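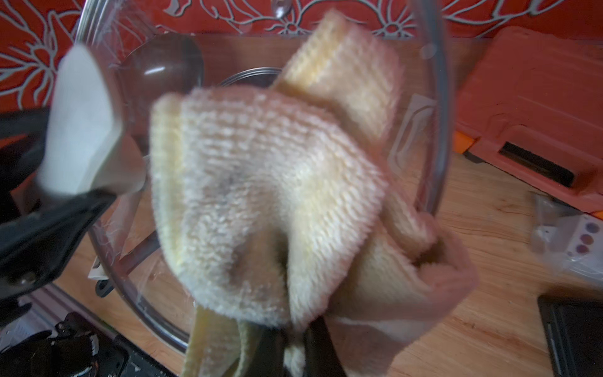

A yellow terry towel in a clear glass bowl.

Search the magazine Enter keyword Go

Moving Day With Goldfish

I have moved apartments more times than I'd like to admit, but last November was the first time I did it with fish. Four fancy goldfish, to be exact, all of them fat and wobbly and used to having dinner at 7 in the evening. The drive from Sustusstead to Åberg is 200 miles, and everybody I mentioned it to made the same face.

My first idea was to leave some water in the tank, pop the fish back in, and slide the whole thing into the van. Please don't! A glass tank with water in it weighs a ridiculous amount, and it flexes when you lift it, and the seams were never made for that. I talked to the woman at the counter at Bandadska, the little aquarium store by the river where I'd been buying food for years, and she talked me out of it in about a minute. Empty tank, she said. Completely empty. She sold me a stack of lidded buckets instead and threw in a battery air pump, a Wondby, which is loud as a lawn mower and worth every penny.

So the week before the move I started getting ready. I did a normal water change a couple of days ahead, nothing dramatic. I quit feeding the day before, and I felt terrible about it, because goldfish beg like dogs and mine followed my finger up and down the glass all evening. But a fish with an empty belly makes a lot less mess in a bucket, and a healthy adult can skip a day of meals without any trouble at all.

The filter was the part I worried about most. All the good bacteria live in the sponge and the ceramic bits, and if those dry out or sit sealed up with no air for too long you're basically starting over with a new tank. I put the sponges in a bucket of old tank water with the lid resting loose on top, and that bucket rode up front where I could keep it from tipping. Some people rinse everything "while they're at it" (I was so tempted, the sponges looked disgusting), but I'd hold off until the tank has settled down in its new spot.

Then there was the gravel. I had around 100 pounds of it, and I had truly forgotten how much that is until I was scooping it out with a soup ladle at six in the morning. If I did it again I'd use the move as an excuse to go down to a thin layer. Goldfish love to dig, sure, but they don't need a beach.

The fish went in last, right before we pulled out, two to a bucket with the lids on and the airline running through a hole I'd drilled. I kept the van cool and the radio low. I stopped halfway to peek. They looked back at me, annoyed but upright.

At the other end, the tank comes first. Before the bed, before the coffee maker, before anybody gets to sit down. I set up the stand, checked it with a level, filled the tank with treated tap water plus whatever old water I'd hauled along, and got the filter running. Check the tap water at the new place ahead of time if you can. Mine in Åberg is a lot harder than what we had before, so I took my time, adding a cup of tank water to each bucket every few minutes until they were mostly sharing the same stuff. Then in they went, by hand and net.

They sulked in the back corner until the next day. I fed them a tiny pinch and tested for ammonia every morning for the first couple of weeks, with small water changes whenever the number crept up. By the time I'd found the box with my winter coats in it, they were begging again.

Reader comments

Goldfish beg worse than dogs, I agree. Mine spits gravel at the glass if I'm late.

Would you do the same for tropical fish? We're moving in the spring and I'm worried about them getting cold in the buckets.

We used a foam cooler for our tropicals and it held the heat fine on a half-day drive. Just don't pack too many in together.

I moved a tank half full once. Once. The downstairs neighbors still bring it up.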